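The Collirier Print

Murray Mudgway had been promised a lost masterpiece, and he had been promised those before. 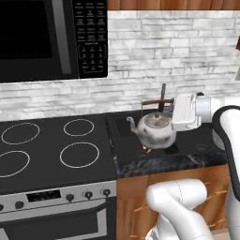

A microwave over a black electric stove, with a wooden cabinet to its right.

The festival had put him up in a rented apartment with a kitchen he didn't intend to use. He read the press notes standing at the counter. "Sustach," they said, was a heist picture shot on the Lorkness docks and pulled after a single showing, and the only known print had been sitting in the basement of the old Collirier theater ever since. The director, Tadeusz Pawlak, was described as a visionary. Murray had reviewed two of Pawlak's other films. In one of them a man waited for a bus.

"You'll want to write about this," Aitana Bustamante told him in the lobby. She ran the festival and had the handshake of someone who was owed money.

"Who pulled it?"

"The studio. Mateos. They were scared of it."

"Scared of what?"

"It named names."

Studios, in Murray's experience, were scared of empty seats. But he took his badge and went in.

The Collirier seated 456, and most of those seats were full, which bothered him. People who have stood in line in August want very badly to have seen something. The lights went down, the Mateos logo came up scratched to pieces, and the crowd clapped for the logo.

The first reel was good. He wrote that down and underlined it, a little annoyed. Six men in a van, no music, rain on the roof, and one of them peeling an orange the whole time. Inmaculada Casado played the bookkeeper who sells them the plan, and she was so calm that he stopped taking notes for a while.

In the second reel, Casado picked up a phone to call the bank. The phone was on screen for maybe three seconds. Murray leaned forward. He had owned that phone. He'd bought it the year he got divorced, and it had come out a good nine years after Sustach was supposed to have been locked in a basement.

He looked around. Everybody was watching the robbery.

After that he couldn't get back in. The scratches came too evenly. The splice before the vault scene jumped in just the right place, and the boom mike that dropped into view over the manager's desk got a warm laugh, as if it had been rehearsed. When the bookkeeper drove away alone with the money — he'd guessed that much from the van — the whole house stood up.

He found the booth by following the smell of hot dust. Nerea Marín was boxing the reels. She looked at his badge, then at his shoes.

"Can I see the can?" he said.

She turned it toward him. Print 714, in grease pencil.

"That's a high number for the only print."

"It's a shelf number."

"Is it a shelf you've seen?"

She put the lid on. "Did you like it?"

"I liked the first reel."

"Pawlak shot the first reel," she said. "Back then. It was all he had money for. The rest we did two winters ago, with his notes. Casado came back for it. She wore a wig and we kept the light low."

Murray thought about the calm face across the table, and then the one holding the phone. He hadn't seen any difference. He had been doing this job for most of his life and what had caught his eye was a phone.

"Does Bustamante know?"

"Aitana wrote the vault scene."

"And Pawlak?"

"He's in a home up the coast. We showed it to him in the spring. He asked who made it."

"What did you say?"

"I said he did. He said it ran long."

It did run long. Murray had written that down too, somewhere in the third reel.

His deadline was seven in the morning. Back at the apartment he opened his laptop beside the stove and typed that Sustach was a major rediscovery, and took it out. He typed that it was a fraud, and looked at that for a time, and took out the "a." Then he went and got his notes and started with the orange.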